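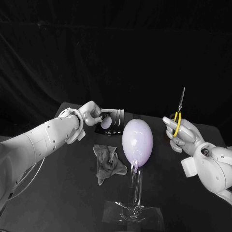 Figure 3. Two-arm teleoperation at the balloon station. Right hand: scissors with yellow handles, held with the blades up and closed. Left hand: fingers curled at the edge of the black sheet. The large balloon's neck points down toward the clear strip.

4. Collecting the demonstrations

4.1 Who drove, and how

I should say up front that I went into this part of the project thinking it would be the easy bit. We had two arms, two hands with proper fingers, and a pair of gloves that sent my own finger positions straight to the robot (we call the whole glove-and-headset package Stelletti, after a name Paora Tuhiwai scribbled on the first wiring box). You put the gloves on, you move, the robot moves. How hard could it be to cut something near a balloon?

Pretty hard! The arms follow your wrists well, but you feel nothing through the gloves, so everything you know about grip you have to get from your eyes. With a sponge or a block that's fine. With a balloon you find out you've squeezed too hard when it goes bang in front of you, and every operator on this paper has jumped out of their chair at least once.

Four of us drove: Stella Kimaro, Naomi Lyimo, Paora and me. Joyce Shirima ran the recording side and reset the table between takes. None of us had used Stelletti for a two-handed job before, and we each got 7 practice takes that don't count toward anything in Section 5. I'd give people more next time. Naomi was smooth by her third, but I was still steering the left arm like a shopping cart when my practice ran out.

4.2 The task

We wanted a task where the two hands do different jobs and where one of them is holding something you really don't want to wave around. Balloons and scissors fit that nicely. A take has three stages. First the left hand steadies the work without pressing on the balloon. Then the right hand brings the scissors in from above and to the side, blades closed, and only opens them once they're down at the neck end. Last, it snips the tape and backs out the way it came in.

A take counts as good if the tape is cut through and the balloon is still a balloon at the end. We didn't grade on style, although I was tempted -- some of Stella's takes are lovely to watch.

The scissors stage is where the hand earns its keep. We put the handles over the robot's fingers by hand before each take, then the operator closes the grip until the scissors sit still. I tried having the robot pick them up off the table by itself and gave up after one long afternoon. Picking up scissors is a fine research problem, but it isn't the one in this paper, and it was eating all our recording time.

4.3 Remote control against hand guiding

The other way to show a robot a job is to grab its arms and drag them through it. Our controller, Voris, has a mode for this: it cancels out the weight of the arm and lets you push it wherever you like, and then it plays the motion back. Kanini Massawe's earlier work with the same arms did everything that way, and I half expected it to win here too.

It didn't, at least for this task, and I think the reason is boring. You only have two hands. If you're pushing a robot's forearm with one and its wrist with the other, you've got nothing left to work its fingers, and the scissors need fingers. We got around this by having two people guide at once, one per arm, with a third calling out when to close the grip. It worked, sort of. It was also like moving a couch down a stairwell. The paths were clean and slow, but the timing between the arms was all over the place, because two people never quite agree on when "now" is.

We recorded 100 takes with the gloves and 18 by hand guiding. That's lopsided, I know. The guided takes needed three people in the room and patience from all of them, and we stopped once it was clear they weren't teaching the policy anything about when to open and close the blades. I wouldn't read our numbers as a fair fight between the two methods in general. For a one-armed job with a simple gripper I'd still reach for hand guiding first.

4.4 Things we changed along the way

We trained on an early batch before the full set was done, and I'm glad we did. The first policy learned to come in with the blades already partly open, and when we went back through the takes, there I was, doing exactly that in most of mine. It saves a second or so and it's a terrible habit. From then on the rule was blades closed until you're at the tape, and we threw out 8 glove takes and recorded them again.

The second change was about pausing. When you drive by remote you stop a lot, just to look. You hold the scissors up out of the way, study the neck of the balloon, shuffle in your seat, and carry on. To the policy those pauses look like part of the job, and it copied them faithfully (it would hang there with the scissors in the air for ages). We tried trimming every still stretch automatically, but that took out the short waits that matter, such as the one just before the snip. In the end Joyce marked the pauses by hand in Mwakalinga, our labeling tool, keeping the ones where the other arm was still moving and cutting the rest. It's slow work and I don't have a clever replacement for it yet.

We also stopped swapping operators in the middle of a session. Each of us holds our arms a little differently, and the starting pose crept when we traded places without recalibrating the gloves. Recalibration is now the first thing on the checklist whenever someone new sits down. The takes used for training in Section 5 all come from after that change, apart from the hand-guided ones, where the gloves weren't involved.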